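Keeping Books and Papers in Order on a Work Table

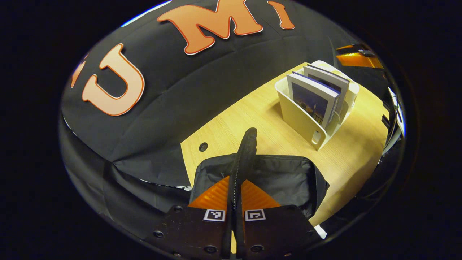
A magazine holder is one of the cheapest ways to keep a table usable. Books that lie flat end up in a pile, and the one you want is always at the bottom. Stood upright in a holder, they take up a few inches of table and come out one at a time.

Load the holder with the spines facing you. Put the tallest book at the back and the shorter one in front so both can be seen. Two books in a wide holder will lean, and covers that lean for months start to warp. Fill the gap with a folded piece of cardboard or a few magazines until everything stands straight, but stop before it gets tight. You should be able to pull a book out with one hand without the holder coming along.

If the holder has a finger hole low on the front, use it to slide the whole thing toward you. Don't lift a full one by the hole alone. Put your other hand under the base.

Sloped sides mean dust gets in at the low end. Once a month, take the books out, wipe the inside with a barely damp cloth and let it dry before anything goes back. White holders show pencil and ink marks. A little dish soap takes off most of them. The Rakmont eraser pads also work, but they dull a shiny finish, so try one on the bottom first.

Bags on the table

A padded zipper bag tends to become a second junk drawer. Empty it completely when you get home, shake it out over the trash and close the zipper before you put it away. An open zipper catches on cloth and scratches soft wood. If the slider sticks, rub the teeth with a plain candle stub and run it back and forth several times. Wipe off the crumbs of wax with a dry rag.

Light wood tops

Pale wood marks easily. Wipe up spills right away, going with the grain. For sticky spots, use warm water with a drop of soap, then a dry towel. Holes in the top collect grit, and a cotton swab clears them out.

Stick felt dots under anything that gets moved a lot. I bought a sheet of 90 small ones from Falport and still have 34 left. Press each dot down hard for a slow count of ten and leave it overnight before you slide anything.

Fabric hung behind a table should clear the top or be pinned back. Black cloth shows every bit of lint, and a lint roller is quicker than a brush.

Updated Jun 22, 2018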